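Review: Gratell bench arm, tried at the Pemano open day

I spent most of a day in August at the Pemano open day, where four or five makers had equipment out on the floor and let visitors run it. I went for one machine, the Gratell bench arm with the wrist camera kit. We are a small shop that assembles and repairs control boxes, and we have been thinking about a light arm for the dull part of the job, which is moving small pieces from a tray to a fixture. This is what I found after two turns at the controls and one long talk with the person running the stand.

What you get

The kit comes as an arm, a two-finger gripper, a small camera that bolts on at the wrist, a controller box, and a tablet with the software on it. The arm clamps to a bench. You do not need to drill anything, although the manual says to drill if you plan to carry loads near the limit. Cables run down the outside of the arm in clips. I would like them inside, but outside cables are easier to replace, and one of ours will get snagged sooner or later.

Build quality is good for the class. The joints had no play that I could feel with the power off. The gripper pads slide out and swap without tools. The tablet mount felt cheap and rotated when I pressed the right side of the screen.

Setting up

The stand had the arm clamped and powered already, so I asked them to start again from the box. They agreed. From cold, the whole thing took 32 minutes, and that included one restart of the controller after the tablet failed to find it. The person doing it had done it many times. I would allow a morning for a first try.

Calibration is a series of poses that the arm works through on its own. You press one button and stand back. At the end it gives you a score, but the screen does not tell you what a good score is. I was told that anything over 49 is fine for tray work. That number should be on the screen or at least in the quick start sheet. I looked through the sheet and could not find it.

Wrist camera

The camera feed fills the left side of the tablet, and you can tap a point in it to send the gripper there. For larger parts this works well. You tap, the arm moves, and you make small corrections with the arrows on the right.

Close to a plain surface it is harder to use. With the view filled by smooth gray and one thin dark line running across at a slant, I could not say from the tablet if I was looking at a cable or at a joint between two panels. The edges of the line were soft, and there was nothing else in view to judge size by. A focus control would help. So would a scale bar. The software has neither of these, and the only zoom is digital. 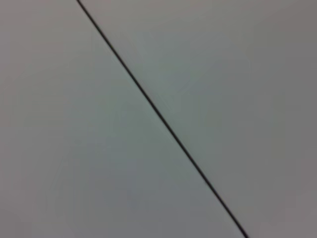
Picking and placing

The main demonstration was a tray job. Parts went from a shallow tray to a row of pockets, over and over, with a counter running on the tablet. I watched a run of 175 picks. The arm missed two of them, stopped both times, and waited for someone to press continue. I prefer that to an arm that carries on with an empty gripper.

Then I taught it a job myself. Teaching is done by hand: you hold a button on the wrist, move the arm where you want it, and let go. The arm is light to move in this mode and it stays where you leave it. My first program had six points and ran on the second try. The first try failed because I had forgotten to set a height above the tray, and the software did not warn me.

Speed is modest. At the default setting, a full cycle of my job took longer than I would take by hand. You can raise the speed, and I did, but the gripper began to overshoot slightly at the pockets. I went back down one step and left it there.

Noise

At normal speed you can talk over it without raising your voice. The controller fan is louder than the arm. The stand measured 56 decibels at the operator's seat while I was there, on their own meter, so take that as a guide. It would be fine in our back room and annoying in an office.

Software

The job editor is a plain list of steps, and I learned it quickly. Copying a step is one tap. Undo only goes back one action — this caught me twice. There is no way to add notes to a job, which matters if more than one person will be using the arm. Updates come over a cable from a laptop. Jobs can be saved to a memory stick, and I took mine home.

Compared with the others

Istitz had a similar arm two stands down. It was faster and had the better tablet, but the gripper was an extra purchase and the camera was not ready to show. Te Moana showed a larger machine in a fenced cell, which is a different class and more than we need. If speed is your main concern, look at the Istitz first. For teaching by hand, the Gratell was the easier of the two.

The open day itself

Worth the drive. The stands were far enough apart that you could hear the people you were talking to, and the turns at the controls were long enough to learn something. Mornings were quieter. After lunch I waited a good while for my second turn. Parking was free but filled up early, and the coffee ran out by 2 p.m.

Verdict

Good: solid arm, easy hand teaching, stops when it misses a part, simple job list.

Not so good: wrist camera is weak up close on plain surfaces, no notes in jobs, one level of undo, calibration score left unexplained, flimsy tablet mount.

I would give it four out of five for tray work and three for anything that depends on the camera. We have asked for a loan unit to try with our own parts, and I will add to this review once we have had it on the bench.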